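Tilari Bench Cell – Set-up Guide
Section 4: Cables, home position and first pick test

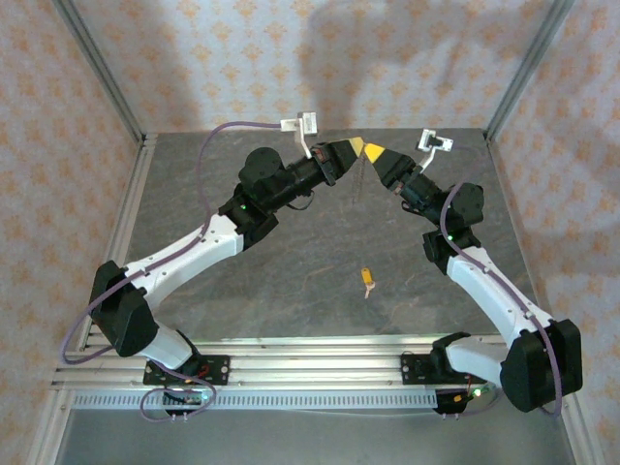
Fig. 4-1. Both arms at the meeting position, with one crimp-type test piece on the table.

Before you start this section, both arms must be fixed to the front rail and the base screws must be tightened. If you did not finish Section 3, please go back and do it first. The work in this section takes one evening for one person. With a helper it goes faster, mainly at step 3.

Written by Tuấn Lương for the Tramirier shared workshop. Revision of 1/7/20.

4.1 What you need

Hex keys from the Section 3 bag
Yellow tape, the same roll for both grippers
One small crimp terminal as test piece
Soft cable ties
A laptop with the Dastano control program installed

4.2 Routing the camera cables

1. Switch off the power supply and pull the plug from the wall. Wait until all the green lights on the arms are dark.

2. Connect the cable to the camera module on the left arm. Push the plug straight. The socket is small and it does not like to be bent.

3. Lift the arm by hand to its highest position. Make a loop of cable above the wrist. The loop must be big enough that the wrist can turn fully to both sides and the cable never becomes tight.

4. Lay the rest of the cable along the white upper link, in the direction of the shoulder. Fix it with soft ties only. Do not put any tie over a screw hole, you will need these holes later if you mount the Khương side plates.

5. Bring the cable down to the base. Extra length can hang in a loop at the front of the rail.

6. Repeat steps 2 to 5 for the right arm.

Caution: A loop that is too small will pull the camera bracket when the elbow opens. The bracket is printed and can crack. On my first build I lost two brackets like this before I understood the reason.

Note: We use purple cable for both cameras, so in our workshop purple always means camera. You can choose another color, but please do not use red. The wires at the base are already red and it is easy to make a mistake when you look for a fault.

4.3 Taping the gripper tips

7. Clean the tips with a dry cloth.

8. Wrap yellow tape around each tip. Start from the inside face and finish on the outside face, so that the end of the tape does not catch on parts.

9. Cut away any loose end. Check again after every 20 picks – the tape gets soft and begins to open at the corner.

Note: The tape gives a better hold on small metal parts, and the cameras find the tips more easily. If your parts are also yellow, the program can confuse part and tip. In this case go to the color page in Dastano and choose "tip by shape".

4.4 Setting the home and meeting positions

10. Remove tools, cups and loose parts from the table.

11. Put the plug back and switch on. The small light on each elbow should be green. If one elbow stays dark, switch off and check the connector at the base of that arm.

12. In the program, choose "Free move". The arms are now soft and you can guide them by hand. Hold both arms before you press the button, or they will fall on the table.

13. Guide each arm to a comfortable rest position with the elbow at 90 degrees. Save it as HOME.

14. Guide both arms toward the center until the tips almost touch, like in Fig. 4-1. Leave a small gap. The tips point to each other and make a narrow V. Save it as MEET.

15. Set the speed to 4 and run HOME – MEET – HOME. Keep one hand on the stop switch during the whole run.

Caution: Never run MEET at a higher speed before you have run it at speed 4 without contact. When the two grippers push against each other, the wrist motors become hot very fast.

4.5 First pick test

16. Put the test piece on the middle of the table. The angle is not important.

17. Choose "Pick, right arm" and press Start. The right arm should lift the piece and stop.

18. Put the piece back and repeat with the left arm.

19. If an arm closes beside the piece, repeat the camera alignment from Section 2 for this arm only.

Note: The marble pattern of our table top gave us some trouble in May, when the program took a dark vein for a part. We solved it by setting the contrast value to 36. On a plain table the standard value is enough.

20. When both arms have made the pick, save the settings under a new name. Do not write over the factory file.

Continue with Section 5, Handing a part from one arm to the other.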